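Setting up the Mevero two-arm kit for harness transfer

I've had the Mevero kit on trial since August, and after 30 shifts with it I finally have a setup routine I'd hand to someone else. The job is dull and perfect for it: take coiled wire harnesses out of a divided pulp insert and lay them in the long slots of a clear tray. The quick-start guide gets you moving, but it skips most of what I wrote down below.

What you need: the kit, the arm software (I'm on the Fehr package), a flat work surface, a parts cart and a full box of harnesses.

Step 1. Park the cart first. Put it to the right of the box, close enough that the right gripper can get to the near slots without stretching. Then lock the wheels, and please don't skip that! I did, and spent a whole Friday re-teaching points that had been fine in the morning.

Step 2. Set the box square to the arms and run both of them out slowly, at 20 percent speed, until each one hovers over its own side.

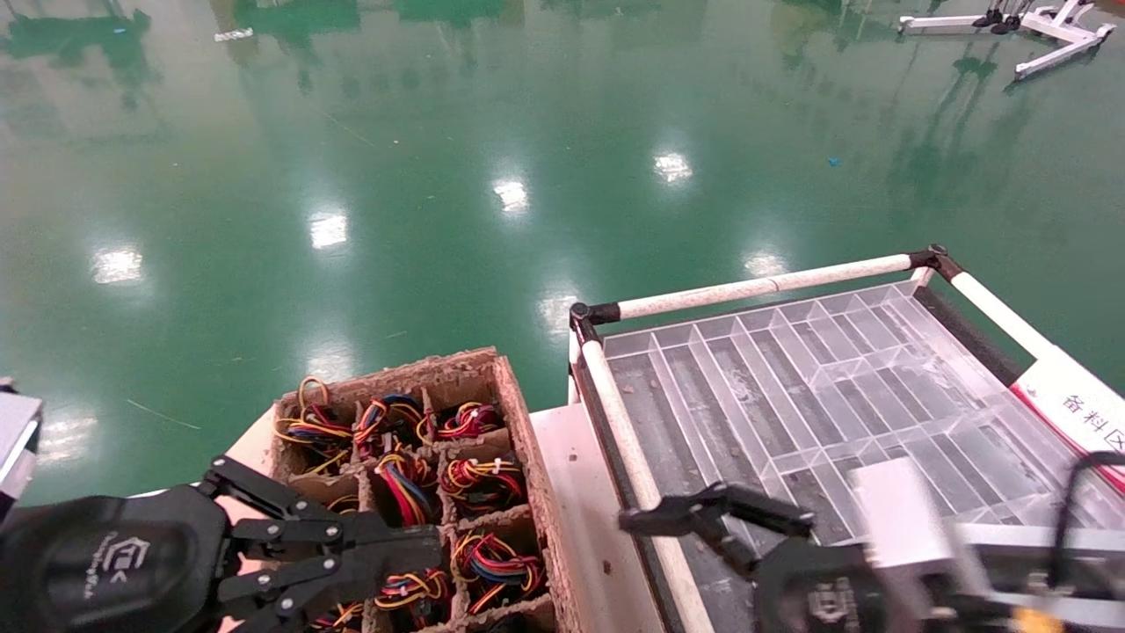
Left hand over the harness box, right hand over the tray on the cart.

Step 3. Teach the pick points. Start with the compartments farthest away and work toward yourself. I tried it the other way round and the fingers kept brushing coils I hadn't picked yet. Save each point as you go - the software holds up to 2,000 of them, so you won't run out.

Step 4. Set the grip. My first try was way too gentle and the coils slid right out. Tetsuya Murakami at Stolden, the dealer I got the kit from, told me to go in lower and close slower before adding any force, and that fixed most of it.

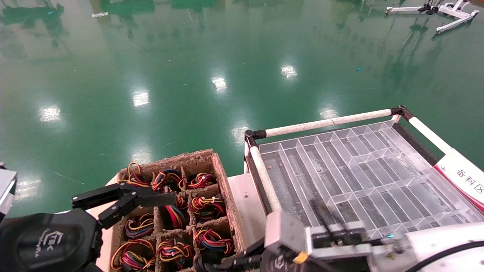
Mevero's vision add-on is the part I went back and forth on, and it costs extra. It finds a coil by color and outline, which sounds great until you look at a tray like mine, with red, yellow, blue and black wires looped together in every compartment and a shiny green floor behind it throwing back the ceiling lights. Draw your search area tight around the pulp tray and leave the floor out completely. Once I'd done that, the false hits pretty much stopped.

Step 5. Do a slow run with your hand near the stop button, then bump the speed up a little at a time. My longest run without a stop so far is 167 picks.

Would I buy it? For one product that doesn't change much, yes, and I'm keeping mine. If you swap harness types every day, ask Stolden for a longer trial before you sign, and save a separate job file for each type.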